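**Gripper trials: Wuretti fingers against the stock pair**

Every few months a finger maker sends us a brochure promising that a new pad will fix our grasping. Wuretti's says "grips like a hand". I have read that line from four suppliers now and my own hand has yet to be matched, so in November Volodymyr Karpenko and I put their set against the stock fingers and against a softer pair from Fleltico, on the pouring job. It is the job people always ask to see, and the one most likely to flatter a gripper if you only watch it once.

We ran 321 pours in all, with the same arm and the same controller settings throughout. Wuretti's own sheet claims 724 lifts without a slip, but it doesn't say what was lifted or how full it was. 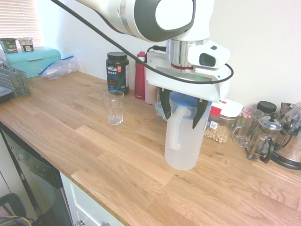
**Do softer pads make pouring easier?**

They make picking up easier, and pouring a little worse. A soft pad forgives a poor approach, but it also lets a heavy vessel swing a few degrees between the fingers once you start to tip. The controller believes the angle it asked for. The water goes by the real one.

Fleltico's pair showed this most clearly. With 300 ml in the vessel they behaved well. Fill it further and the stream started late and then came in a rush, and Volodymyr spent a whole morning adjusting the tilt speed to hide it. I don't count that as a pass for the fingers, though I expect it would be one in a brochure.

The Wuretti set was stiffer and better for it. My complaint is with the price, and with the pads, which we had to swap after 5 sessions when the edges started to lift. The stock fingers looked the worst on paper and came out close behind.

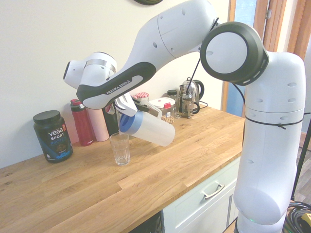
Tipping is also where the choice of camera matters more than the fingers do. A wrist camera gives you a lovely view of the approach and much less help once the whole wrist has rolled over. We tried Wimel's tracking add-on to make up for it. It found the rim of a glass nicely in the demo clip and far less often under our lights, so we went back to a fixed view and a slower tilt.

For now we're keeping the stock fingers on and sending the Fleltico pair back. The Wuretti set stays until the loan runs out, and Volodymyr wants to try it on the Ostapchuk controller first, with its faster force loop. I have my doubts, but he can have the bench after four most afternoons. If you want the raw logs, ask either of us.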